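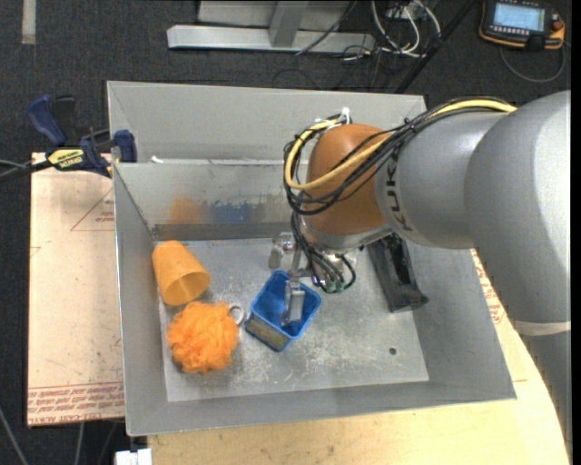

Stedska Opens Household Reuse Center in Ratley

Ratley, June 2023. Stedska has opened a new center for used household goods in Ratley. Residents can now bring cups, plates, kitchen tools and small furniture to the building on Zarkport Road and take home other things at a low price.

The center is the second one of the company. The first, in Sengar, started to work in January of last year and has found new owners for 1,937 items. From these, 1,061 were things for the kitchen.

"We saw that many families keep good things in boxes for years and do not know where to bring them," the company said in a statement. "In Ratley we were asked for such a place many times, and we are glad that the doors are open."

Goods must be clean and complete. The center does not accept mattresses, paint or electrical devices with a damaged cable. One household may bring up to 3 boxes per visit, and larger deliveries should be agreed with the staff by telephone. Parking is behind the building and is free for the first hour.

Stedska is a company for collection and resale of household goods, with its main office in Sengar.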